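Projects > Textiles and Product Design > Student Reports > See-Through Ball Bag

Print this page | E-mail this page

About Courses Projects Workshop Contact

The See-Through Ball Bag
Project report, spring term, Hagedorn workshop course

My project started with a smelly cardboard box. I play table tennis at Vesport in Grendum (badly, but I go every week), and the practice balls there lived in a box that had been wet at least once and smelled like it. You couldn't see what was in it either, so cracked balls and good balls and somebody's old sock all went around together. When Mr. Pfeiffer asked us to pick "a container that annoys you" I didn't have to think very long!

My idea was a soft bag you can see into from any side, that stands up by itself with the top open so you can drop balls in while you're tidying up. Wiebke Dreßler was my partner for the sewing part and she is much better at corners than I am, which you'll notice if you ever get to compare the first version with the second.

I looked at three kinds of container before I drew anything: mesh laundry bags, plastic tubs with a lid, and the clear zip pouches that bedding comes in. Mesh is great for air but it flops flat the second you put it down. Tubs are fine, only they're loud (a ball dropped in an empty tub goes on forever) and they don't squash down in a locker. The bedding pouch was the winner, because of the edges. They have a fat cord sewn into the seams, and that cord is pretty much the skeleton of the whole thing. I used pattern 1643 from a booklet by Ultier and changed the height and left off the zipper.

On the table I put white paper down and tried the bag with just a single ball first. I wanted to know if you can still find one ball through all the creases and shiny streaks in the plastic, and you can, at least when it's lying close to the front wall.
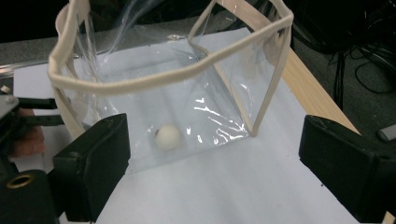
Sewing it

Clear plastic sticks to the presser foot like crazy. We tried tissue paper on top (worked, but then you have to pick tissue out of the seam for an hour) and in the end a strip of masking tape under the foot did the job. Don't use pins. Every hole stays. We used binder clips and Wiebke's little sister's hair clips, and those were the best of the bunch.

The beige piping was leftover stock from the workshop shelf. I wanted red, but there was a lot of beige, and now I like it. It shows up against the clear walls without shouting. We had enough for two bags, so version one got to be the practice bag and I unpicked it twice before giving up on the back corner.

Going around the top opening took me the longest. The cord wants to pull in while you sew, so you have to keep easing it, and I didn't ease it enough.

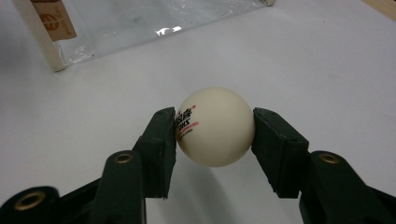
Sorting was the other half of the project. At the club we had practice balls from at least seven different boxes all mixed up, and our coach wants the better ones kept apart for match play. I thought about labels and colored tags and a divider down the middle, and drew all of that, and then I noticed how much the ball does for you. A white ball with a bit of black and red printing on it, even when half of the logo is hidden, is easy to tell from a blank one at arm's length. So I dropped the divider. If the walls are clear, the print is the label. You do have to give the bag a shake now and then, when all the logos happen to be facing down.

Mr. Pfeiffer wasn't totally convinced and asked what happens when the printing rubs off. Fair point. I don't have an answer yet, except maybe a second bag.

How it stands

I set the bag on the big white board on our table so I could look at the shape without the wood grain behind it getting in the way. From higher up you notice the walls right away: they fold inward, and the rim is a lot wavier than in my drawing. The cord outlines every seam nicely, but it doesn't hold the long sides out straight.
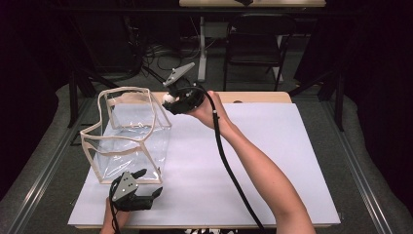
Fig. 3: The clear bag on the board, with beige piping along the seams.

For the next one I'd like a stiffer cord at the top only, or a thin plastic rod pushed into the piping so you can take it out again when the bag goes in a locker. Wiebke thinks thicker plastic would fix it all by itself. I'm not so sure, thick plastic cracks when it's cold, and our club's storage closet is freezing in February.

I'd also add a handle. I can't believe I forgot the handle.

Materials are on the shelf in room 2067 if anyone wants to try the pattern. There's still a lot of beige left.

Print this page | E-mail this page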